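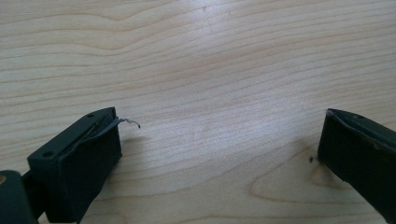 Most of the work is in the wiping, according to the workshop supervisor at Dulmont, and very little of it is in the polish. The supervisor spoke on a Tuesday morning about the care of pale timber tabletops, a service the firm now provides to schools and libraries in the region.

Dulmont looked after 527 tables last year. “People see a bright patch under a window and assume the finish has worn,” the supervisor said. “Often it is only the light. We ask them to look again from the other side before they book us in.”

Grain is the other frequent subject of enquiry. Clients of the Barros showroom sometimes request tops without wavy or looping figure, and the supervisor does not encourage it. “You would be turning away good boards. A curved grain is cleaned the same way as a straight one.”

The firm recommends a soft, damp cloth, followed by a dry one in the direction of the grain. Harsh powders should be avoided, whatever the colour of the timber. Cup rings are to be reported early.

A full refinish takes almost 42 days at the Storkine depot. “We would prefer not to see a table there at all,” the supervisor said. Bookings for September are open.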